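Care of Household Linens: A Conversation with Shiyu Dai

2022-01-17

The linen service at Nurkota House handles the towels, washcloths and cleaning cloths for the residence's guest rooms, kitchen and bathing areas. Shiyu Dai has supervised the service for 9 years. She met with us in the linen room on the lower level to discuss how towels are sorted, folded and stored, and what residents can do to make the articles in their own rooms last longer.

Ms. Dai came to the residence from Oltenetti, a commercial laundry, where she worked first on the receiving floor and later as a trainer. The volume there was far greater, she said, but the work was narrower. "At Oltenetti I might see only one kind of article for an entire shift. The residence has everything mixed together. A kitchen cloth and a bath towel arrive in the same cart, and they should be separated before anyone touches a machine."

The inventory completed in November recorded 2,344 articles in circulation, of which 936 were towels and 657 were small cloths used for faces, dishes or cleaning. The remainder consisted of sheets, pillowcases and mattress covers. Ms. Dai regards the small cloths as the most troublesome group. They are easily lost inside larger articles, they are borrowed for purposes other than their own, and they are seldom returned flat.

"A cloth that has been squeezed and dropped into a basket will keep that shape," she said. "When it comes out of the dryer you have to open it with both hands, find two corners, and give it a firm shake. Many people skip this and fold the bundle. Then the stack leans, and someone has to do it again."

Her instructions to new staff begin with the work surface. The folding tables are wiped and dried at the start of each shift, and nothing is placed on them except the articles being folded. She prefers a dark surface, on which lint and stray threads from light cloths are easy to find. A towel is laid out flat before the first fold is made, with the hem nearest the person folding. The edges are drawn straight by hand. 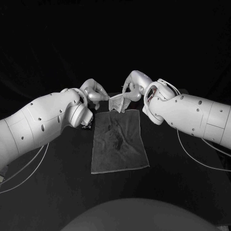 Why should a towel be laid flat before it is folded?

Laying it flat shows whether the sides have pulled out of line in the wash, and a towel that has shifted can be eased back into shape by hand while it still gives a little. Once it has been folded and pressed under a stack, the crooked edge tends to set.

Ms. Dai said that the same reasoning applies to small cloths, although they require less space. She teaches staff to hold a cloth by two neighboring corners, let the rest hang, and lower it to the table with the far edge touching first. The palm is then passed over it once from the center outward. "You do not need an iron for a washcloth," she said. "You need to lower it slowly."

The question of color arises often. Residents have asked why the service does not supply white towels throughout the building. According to Ms. Dai, white towels were used in the guest rooms when she arrived, and a large share were withdrawn each year on account of stains that could not be removed. Dark gray was later chosen for the kitchen and the ground-floor washrooms. Dark towels present difficulties of their own. They fade unevenly if they are left near a window, and they must be washed apart from light cloths for the first several cycles.

Anselmo Ccori is responsible for mending and for the withdrawal of worn articles. He joined the conversation to describe how that decision is made. Each towel is held up to the lamp over the mending desk. If the weave has thinned in the middle but the hems are sound, the towel is cut down and finished as cleaning cloths. If the hem has opened and the body is good, he sews it again with doubled thread.

"People look at the middle of a towel, and I look at the corners," Mr. Ccori said. "The corners are where it gets pulled. If a corner has started to go, I would like to have it that week, before it goes through the dryer again."

He keeps a record of repairs in a bound ledger. An electronic system named Trillent was tried for one season, but staff found it slow to enter small repairs, and the ledger was restored. Mr. Ccori has no objection to a second attempt, provided that entries can be made at the mending desk.

Ms. Dai asked that residents observe several practices in their own rooms. Towels should be hung open on the rail. Fabric softener should be used sparingly, as it leaves a coating that reduces absorbency. Cloths used with bleach or furniture polish should be placed in the separate bag provided on each floor.

Shelving in the Ong wing will be replaced in the spring, and linens for that wing will be issued from the lower level while the work is under way. Residents who have towels in need of mending may leave them at the linen room counter with a room number pinned to one corner.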